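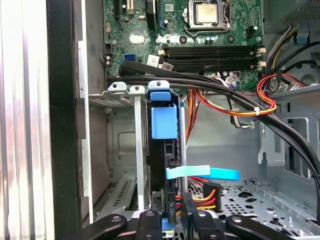 Photo: Meenakshi Shenoy

The Blue Handle

Parvathi Nadar took the side panel off at four in the afternoon and leaned it against the wall. She had put the job off for most of August. The computer had belonged to her uncle, Jagadeesh Thevar, and it had sat under his desk in the back of the print shop for as long as she had worked there.

"Are you going to fix it?" Darmawan asked from the front counter.

"No. I want what's on the drive."

"What's on it?"

"The price book. Maybe other things."

He went back to folding menus. They had an order of 2,000 for a restaurant called Mellska, and it was due in the morning. The folding machine had quit at lunch, so he was doing them by hand with a ruler.

She looked into the case for a while. The memory slots were empty. She asked Darmawan if he had taken the memory out, and he said he wouldn't know what it looked like.

"Somebody did," she said.

"Your uncle sold things toward the end. He sold the paper cutter. He sold the chair I was sitting in."

This was true about the chair. A man from Kulkarni had come for it with a van, and Darmawan had stood up and helped him carry it out.

She moved her hand along the cables, not pulling on anything. Her uncle had never let her open the machine. When it got slow he would turn it off, go out for tea, and come back and turn it on again. He called that service. He kept a notebook of when he did it, and the last entry was number 731. 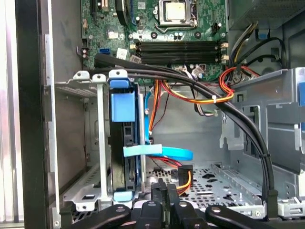

The drive in its cage, with the side panel off.

She called Lertchai Khamphan, who had a repair counter two streets over and owed the shop for business cards.

"Does it have screws?" he asked.

"I don't see any. It's in a blue plastic holder."

"Then it's a carrier. Unplug everything from the drive first. Then look at the plastic, find the part that gives, and go slowly. If it won't move, stop and call me back."

"Will it still work?"

"How would I know that over the phone?"

"I thought you might have a feeling."

"I don't have feelings about hard drives," he said. "Bring it by before six."

She put the phone down on the stack of finished menus. Darmawan moved it off.

"There was an offer for this place," he said. "Before you came back. Did he tell you?"

"From who?"

"Sulo. They wanted the corner for a pharmacy. He typed them a letter on that thing. He printed it and read it to me, and it was a good letter. Then I don't know if he sent it."

"What did it say?"

"It said yes."

Parvathi sat back on her heels. The lease ran for 11 more months, and she had been doing sums every night at her kitchen table, with the rent at the top of the page and the orders underneath. She had never heard of any offer. Her uncle had told her the shop was hers if she wanted it, and that she should fix the sign.

"When was this?"

"The week you called him from the airport."

She didn't ask anything else. A woman came in for photocopies and Darmawan served her. She wanted both sides, and then she wanted them stapled, and then she wanted to talk about the heat. Parvathi could hear her all the way through to the back room.

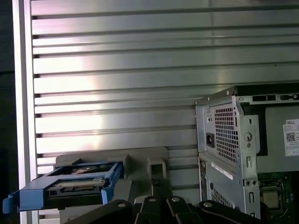 "Got it?" Darmawan asked when the woman had gone.

"Got it."

She wrapped the drive in a clean dish towel, holder and all, and put it in a shoebox. It weighed less than she had expected. On the lid she wrote "J. Thevar – shop" with the marker they used for pickups, and then she stood there with the cap in her hand.

"You could just ask for the price book," he said. "Tell Lertchai to copy that and leave the rest."

"I could."

"I'm only saying."

"He'll ask me what I want copied. He asks everybody."

It was twenty to six. She washed her hands, found her keys, and picked up the box. At the counter she stopped and took a menu from the top of the pile. The fold was straight.

"How many left?"

"Plenty," said Darmawan. "Go, he closes early when it's hot."

She went out and turned left, past the sign, carrying the box flat in both hands.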